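Calloway workshop member teaches a robot arm to make the bed, starting on a computer

Wed 23 December

The most talked-about project at the Calloway shared workshop this winter doesn't take up any bench space at all. Emmett Esposito, a member since September, is building a bed-making robot, and for now the whole thing lives inside a simulator on his laptop. Bed, floor, pillow, arm: all of it is software, and it is a lot of fun to watch.

He calls the project Bokutent. The idea came out of a conversation at the workshop's open night, when a few members were trading chores they would happily hand over to a machine. Esposito picked the one he likes least. Then he went home and started modeling a bed.

"I figured I'd have it pulling up a sheet in a weekend," he said, laughing. "That was a lot of weekends ago. I'm still working on where the hand should go before it touches anything, and I'm having the best time."

Bokutent is written as an add-on to Zosturier, the little motion planner that several Calloway members have been passing back and forth and improving for their own builds. Esposito wrote the bedroom part himself, in the evenings, and he has been generous about showing it off. On most nights there are two or three people leaning over his shoulder, making suggestions (some of them even useful, he says).
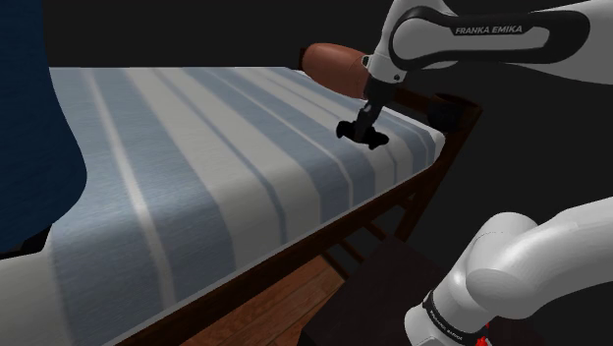

The simulated Franka Emika arm with its open gripper just above the striped mattress in Esposito's Bokutent project.

The current job is what he calls the approach. The arm has to swing over the side of the bed, bring the gripper down close to the mattress, and stop there without knocking into the bolster or the frame. It sounds simple until you see the list of ways it can go wrong. Early versions of the planner loved to take a shortcut straight through the bed rail. Another one got the hand where it needed to be but left the elbow folded up so tightly that it couldn't go anywhere next.

Esposito has been running the approach in batches of 200, changing the starting pose each time and keeping a log of every miss. So far he has 968 runs on file. The last full batch was the first one with no collisions, and people at the neighboring benches heard about it right away! He printed the results and pinned them up next to the laser cutter sign-up sheet, where they still are.

Cloth is the next big step, and the one he's most excited about. A bare mattress stays put. A sheet slides, bunches up and folds over on itself, and simulating all of that is hard on a laptop. He ran a first test with a coarse sheet over Thanksgiving break and the machine's fan was loud enough to drown out the radio. Other members have since offered him time on the workshop's desktop computer, which usually handles 3D print slicing, and he'll start moving his files over in the new year.

There is a real-world side coming too. Skillcombe, the workshop's small grant pool for member builds, has put up $280 for parts. That won't buy an arm like the one on his screen, of course. Esposito wants to use it for a tabletop rig with a pair of printed fingers and a doll-sized bed, so he can find out how well his planned grips hold up with real fabric. The fingers are already drawn up. He plans to print them in a flexible filament and try a few different pad shapes, and he's asking members to save him their old pillowcases and scraps of sheet.

"If it can grab a corner and pull it straight, I'll be over the moon," he said. "Hospital corners can wait."

Esposito will demo Bokutent at the January open night, starting at 7 p.m. in the main room. There are 50 seats and the event is free for members and guests. He'll have the simulator up on the projector and will let visitors choose a starting pose for the arm, so come with a nasty one in mind. Anyone who wants to help with the cloth work can leave a note in his mail slot by the front door.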